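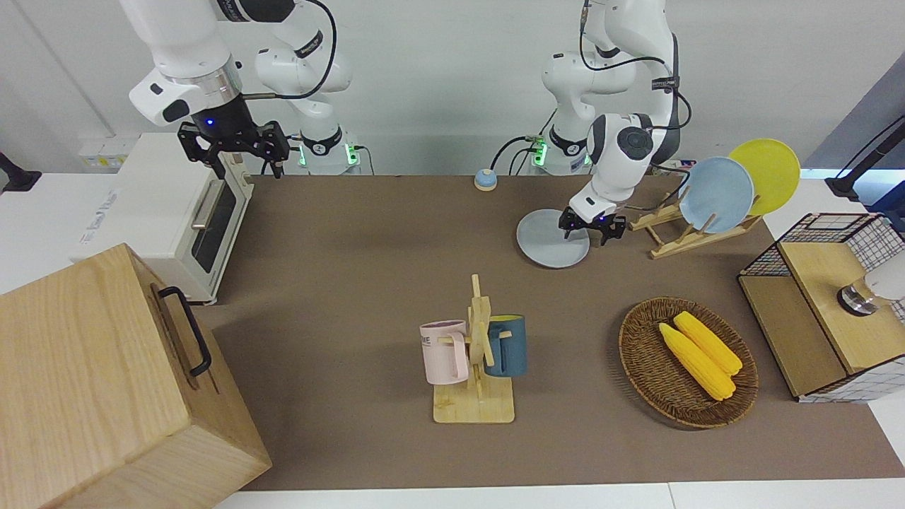
5 min read

Refugio Cárdenas runs technical search at Ollesine, an agency that works mostly with mid-size online catalogs. Much of the job, Cárdenas says, is reading server logs.

"Clients send ranking reports. I ask for raw access logs, 88 days if they have them. A ranking report shows the result. The log shows what the crawler requested and what status code it got."

The most recent project was Gruria, a parts retailer with filter pages for size, finish and voltage. Each filter combination produced its own URL. Of every 1000 crawler requests in the sample, 753 went to filter combinations that had no search demand.

"The product pages were fine. They were fetched too rarely. A price change could sit for weeks before it showed up in results."
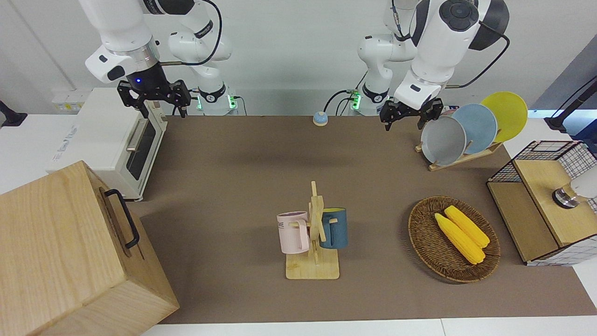
Robot arm at a plate rack.

The team first settled which filters deserved an indexable page. Size stayed. Finish and voltage were moved behind parameters and disallowed in robots.txt. Cárdenas advises against using noindex for the same purpose.

"A noindex page still has to be fetched before the tag is read. If the problem is fetch volume, you haven't fixed it. And don't combine the two. If the URL is blocked, the tag is never seen."

Sitemaps were split into files of 500 URLs each, well under the protocol limit. Smaller files make it easier to see which product group has indexing gaps. Ollesine compares them with the logs in Karkex, its in-house parser.
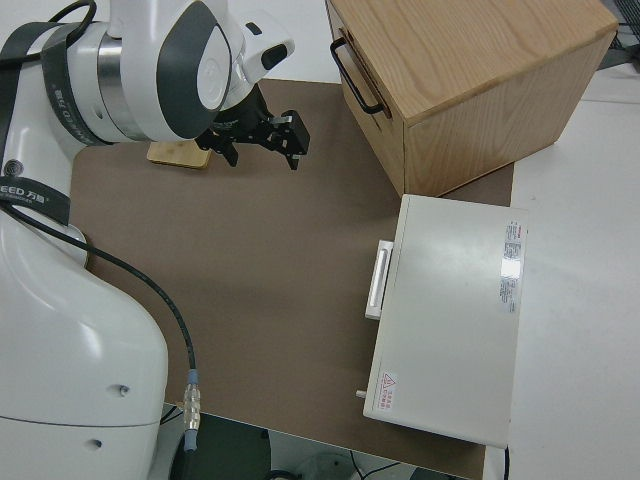 Two-finger gripper over a brown work mat.

Asked about internal links, Cárdenas is brief. "Check the depth. If a product takes six clicks from the home page, move it up. Use plain anchor tags. Don't make the crawler run a script to find a category."

Redirect chains left over from an October migration were still open when we spoke. Most had three hops, and the plan was to point each old address straight at its final one.

"It's a spreadsheet and a rewrite map. You test the map on staging, you ship it, then you pull the logs again."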